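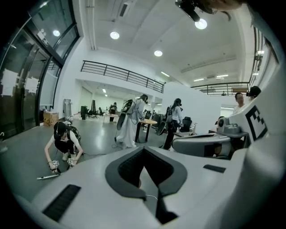

We got the keys of the new place in September 2021, and I promised Trinidad that I would write down how we arranged it, so that next time we do not have the same discussions. I am writing slowly, with a dictionary beside me, so please forgive me the strange sentences.

For those who do not know us: we are a small reading and drawing club. Until the summer we met in the back of a shop in Cistmont, where the ceiling was so low that Telmo Lorente could touch it with his hand. Now we have one large room in Drinden, with white walls, a white ceiling and an upper level with black railings. The first time I came in I spoke very quietly, like in a church. Then Trinidad Echevarría said hello in her normal voice and I understood that the problem of this room would be the sound.

So we began with the sound. We hung two old curtains over the railing for one evening, only to try, and it was already softer when somebody read aloud. But they were brown and heavy and they made the upper level look like a place where someone is hiding. We took them down again. My present opinion is that a big carpet would do more, and a carpet can also be rolled up when we need the floor for the large paper.

The second matter was where to put the whiteboard. I wanted it near the glass wall, where there is already a lot of light in the day. Telmo wanted it at the far end, so that people who arrive late do not walk in front of it. He is right about the late people, but in the far corner you cannot read green pen at all. We agreed to use only black and blue and to stay near the glass.

About the glass I have to say something more. It is beautiful and I would not exchange it, but glass wants to be used for papers. At first I was against this. I had bought a proper cork board in Sidby, not a cheap one, and I thought all the notices would go there. After two weeks the cork board had one notice, which was mine. People put paper where they pass, and they pass by the doors. I have stopped fighting. My only request is that you use the weak tape, the one for painters, and that you take your paper away when the date is over. The strong tape leaves a grey line, and I have cleaned enough of them with a knife and warm water.
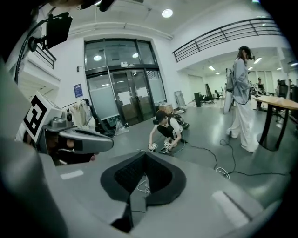
*The entrance doors, with a paper on each side.*

The lower panels of the doors are frosted, and I like this more than I expected. From inside you have the daylight from the upper part, but you do not feel that everybody in the street is looking at your shoes.

The lights in the ceiling are round and set into it, so there is nothing hanging that could collect dust. Still, they are quite far above us, and for drawing small things they are not enough when it gets dark early. I measured nothing, I only noticed that by the end of the evening all of us had our noses almost on the paper. I have asked at Escobar, the lamp shop, for a price for three table lamps with a clamp. If they are too expensive we can bring our own from home, but then please write your name under the foot.

What is still to do before November:

- decide about the carpet (Trinidad knows somebody who sells the ends of rolls)
- find a better home for the cardboard boxes, so they do not live on the floor
- buy more weak tape
- make one key copy for Telmo, who has now waited for me outside in the rain two times

The chairs I will leave for another post. We have four different kinds and I have a strong feeling about one of them.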